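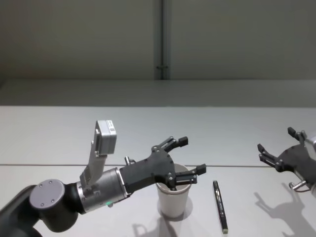

White tabletop, Jastgate.

Rusero Recipe Cards

Transcribed text of 2807 handwritten and typed recipe cards from home kitchens. The set holds text only. Scans of the cards are not part of the release.

Maintainer: Halima Mohamedi
Current version: 3
Language: English, with scattered words in other languages left as written

What is in the folder

cards.csv - one row per card
ingredients.csv - one row per ingredient line, linked to a card by card_id
units.csv - lookup table for spoon, cup and weight abbreviations
notes.txt - reading notes on hard cards, in card_id order
CHANGES.txt

All files are UTF-8 with a header row where there is one. Fields are separated by commas and quoted only when they need to be. Line breaks inside the method text are stored as a vertical bar, so watch for that if you split on lines.

Columns in cards.csv

card_id: text. Starts with A (Allura box), J (Jastgate box) or N (Negi box), then a number. Numbers have gaps where blank cards were taken out.
title: the name of the dish as written. Empty if the card has no title.
method: the full instructions, spelling kept.
source_note: anything like "from Mother" or "church supper." Surnames are replaced with [name].
hand: typed, print, script or mixed.
legibility: 1 to 3, where 3 means every word could be read.

Columns in ingredients.csv

card_id, line_no, raw_text, amount, unit, item. The raw_text column is the line exactly as it stands on the card. The other columns were filled in by script and then checked by hand, but only for cards with a legibility score of 2 or 3. For cards scored 1, amount and unit are left blank even when a number can be made out.

How the text was made

The cards came in three boxes, each named for the town it was given in. Each card was typed up by one reader and checked by a second. Where the two did not agree, the first reading stayed in the method field and the other went into notes.txt. Words neither reader could make out are marked [?]. A word that was crossed out by the writer is left out unless nothing was put in its place.

Fractions are typed with a slash, so one half is 1/2 and one and a half is 1 1/2 with a space. Watch out for spreadsheets here. Some programs will turn 1/2 into a date when you open the file, and saving it again makes the change permanent. Import the amount column as text.

Oven temperatures are in Fahrenheit if the card gives a number. Many cards say "slow oven" or "hot oven" and we did not convert those.

Known problems

Duplicates: the same recipe often turns up on more than one card, sometimes word for word. We kept them all. If you are training or testing a model, group by title and the first few ingredients before you split the data.

The letter T: some writers used T for tablespoon and t for teaspoon, and some used T for both. The unit column follows the case on the card. It is wrong for part of the Negi box and we have no good way to tell which part.

Desserts: cakes, cookies and bars make up most of the Allura box. Don't read the set as a record of what people ate day to day.

Can sizes: "1 can" is kept as is. A few cards say "a No. 2 can" and those have the 2 in raw_text only.

Food safety: the canning and pickling cards are old household practice. They have not been tested and should not be followed.

Loading

Any CSV reader will do. In pandas, pass dtype=str for both tables, then convert legibility and line_no afterward. Join on card_id.

Changes

Version 3: split ingredients into their own file. Fixed 6 cards that had the method of the card before them.
Version 2: added the Negi box and the hand column.
Version 1: first release, Allura and Jastgate only.

Corrections

Send the card_id, the field, and your reading of the word. One correction per line is easiest to work with. Changes go in with the next version, usually in March.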